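The Dratach Rule

The audit at Pivatwood was set for 26/08/2022, and Úna Ó Dálaigh had been told to bring the binder.

The binder held 57 rules. She had written 41 of them herself and inherited the rest from Mudaliar, who had left in March and whose handwriting still appeared in the margins. Rule 12 concerned reach. Rule 13 concerned what a person should do while the arm was reaching. Rule 14 had been struck out twice and restored twice, and was known in the building as the Dratach rule, after the client that had asked for it.

The Dratach rule read: "The operator shall state the intended object before the arm moves. The statement shall be written down."

Jetley, the auditor, read it standing up.

"Written down by hand?"

"By hand," Úna said. "In pencil. The log is on the clipboard."

He turned the pages. The log ran to 1,790 entries. Most were a single word. Apple, apple, candle, apple, jar. Entry 60 had been corrected from "the green one" to "green apple" and initialed.

"Who checks these?"

"I do. Every Friday."

"It's Friday now."

"I've checked them."

Jetley put down the binder and looked toward the table. The operator had written "green apple" on the next line, set the pencil aside, and said the words aloud as well, although the rule did not require it.

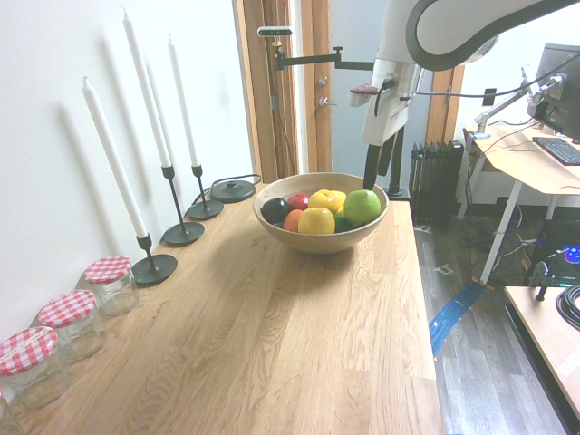

What should an operator do if the arm goes toward an object other than the one stated?
Stop the arm, leave every object where it is, and log both the stated object and the approached one before starting again.

Jetley had asked it in the same tone he used for the fire exits. Úna had given the answer from memory, and he compared it with the text of rule 15. There was one difference. The rule said "record" where she had said "log."

"Is that a finding?" she asked.

"It's an observation."

He wrote it down. She watched the pen and thought about Mudaliar, who had argued for a full week that the written statement was a waste of graphite. The arm had its own record of each command, he said, accurate to the millisecond. She had answered that the arm's record showed what it had been told — it did not show what the person had meant. He had struck the rule out that evening. She had restored it the next morning.

"Your sample size is 100," Jetley said. "I'll take the entries from the middle of the log."

"You can take them from anywhere."

He sat down with the clipboard and a ruler, which he moved down the page one line at a time. Úna opened the binder to rule 15, crossed out "record," and wrote "log" above it in pencil. Then she added her initials and the date, and waited for him to turn the page.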